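Brenotton House residents, shared rooms meeting
Minutes, 25 January 2023

Present: Gijs Claeys (chair), Vlasta Ionescu, Bujar Vukadinović, Mirjana Vidmar (notes, sorry for typing). Radomir Kovačević joined at item 3.
Apologies: none received

1. Last minutes
October minutes read, OK'd. One fix: it was Bujar who priced the shelf brackets, not Radomir. Gijs to correct the copy on the hall board.

2. Heating
Potance came, bled the radiators on both landings. Upstairs better, ground floor hall still slow. Vlasta has the number, will call again. Invoice not in yet.

3. Money
House fund stands at 1,498 after the electric. Pridemach bill for the washer repair still disputed, they charged for two visits and we had one. Bujar writing to them. No decision needed till they answer.
Radomir arrived, asked to go back over the heating. Done, see 2.

4. Living room
Longest item, went round a few times.

Snacks. Bulk order from Pavlović arrived, everyone happy with the price. Not happy with where it lives. Gets tipped out on the blue rug to share out and then stays there, full bags and wrappers all in together. Vlasta: shaggy rug is the worst possible place, crumbs go right down in and the vacuum won't get them. Radomir: it's the only soft spot to sit, floor tiles are freezing. Both points noted.

Proposal (Gijs): sort on the rug if you must, but same evening wrappers to the trash, anything unopened to the cabinet under the TV. Wide left drawer for bags, middle one for the small stuff. Small right-hand drawer stays for remotes and batteries. Discussion about whether big chip bags fit. Bujar says yes if you lay them flat, Vlasta says they get crushed. Try it for a month.
Agreed, four for, Radomir abstained.

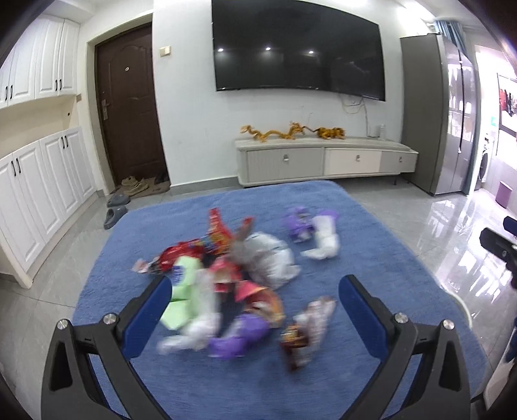
Order size. Last one came to 31 packs and that was too many at once. Agreed 10 fewer next time and nothing in a flavor only one person eats. Mirjana to keep the list, write on it before she sends it, not after. Chocolate stays on the order, no vote taken, no one wanted one.

Rug. Needs a proper clean. Options: take it outside and beat it (free, needs two people and dry weather) or the cleaners on the corner, who quoted nearly 30 for one that size. Gijs prefers outside first. Bujar and Radomir to do it, weather permiting. If it still looks bad bring back next meeting with a written quote.

TV cable. Power cable hanging down the wall below the TV to the cabinet. Vlasta would like it tidied with a stick-on channel, white, to match the wall. Bujar has a length left over from the kitchen job, will measure. No drilling without asking the landlord.

Feet under the cabinet: there's room to get the flat mop under, so please do. Whoever is on floors that week. Sweep the tiles first, they show everything.

5. Kitchen
Short. Freezer needs defrosting, Mirjana will put a note up the day before so people can eat down thier stuff. Unlabeled tubs get thrown out.

6. AOB
Spare key is missing from the hook again. Whoever has it put it back pls.
Bike in the hallway, Radomir to move to the yard by the weekend.
Vlasta asked for meetings to start on time. Noted.

Actions
Gijs: fix October minutes, label the drawers
Vlasta: ring Potance
Bujar: letter to Pridemach, cable channel, rug with Radomir
Radomir: rug, bike
Mirjana: snack list, freezer note

Next meeting same place, date to be fixed when Bujar has his shifts.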